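Soltthorpe site book, January, pages by me unless initialled 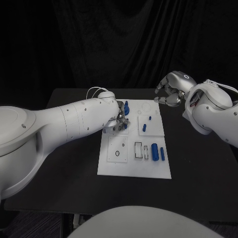

Water, morning

Walked the main line from the tank to the lower amenities block before breakfast. Pressure fine at the tank, fine at the first standpipe, pathetic at the second. Suqin reckons the reducing valve, I reckon the join we did last year in fading light and high spirits. Dug it up. It was the join. Suqin was very gracious about the valve.

Replaced with a proper compression fitting. Ran the two end showers together with a tap open and got a respectable stream out of both. Did not try all the showers at once as there were only two of us and neither was keen.

Still to do: flush the line again before the water sample goes off. Label the stopcock. The old label says "NOT THIS ONE", and I wrote it, and I no longer know what I meant.

Camp layout

Cuiping has redrawn the field with the vehicle lanes running across the slope instead of down it. Good. Last year's lanes made a very effective creek on the Saturday night and several people woke up closer to the stage than they had paid for.

Pegged out the first lane with the orange string. String ran out halfway along the fence, so the remainder is marked with tent pegs and a garden stake wearing a sock. Colour code is now: orange for lanes, white for the fire break, sock for "ask Cuiping".

Generator

The Driren started on the third pull and ran all through lunch without sulking. Put the fridge trailer and both light towers on it. Towers flickered when the compressor kicked in, so the fridge goes on its own set. That means borrowing the Ovadero again, and returning it clean this time.

Fuel: 4 jerry cans in the cage, all full. Key to the cage is on the hook in the ticket hut, behind the calendar, where any thief with an interest in dates will find it.

Tickets

Cap stays at 3,000. Suqin asked whether kids under five count toward it. I said no, Cuiping said yes, and the permit, once we found it under the biscuits, said yes. Allocation sheet needs redoing. My handwriting, my job.

Late arvo

Wind came up at 3 and took the shade sail off the Sisay tent on the western side. Two eyelets torn, pole straight. Sail is in the shed drying on the ute tray. Patch kit is there too, minus the glue.

Tomorrow: glue, string, stopcock, ring the toilet people about the pump-out time. They said "early". Last year early was half past ten with a queue watching.

C.D. adds: the sock means soft ground. Don't park on the sock.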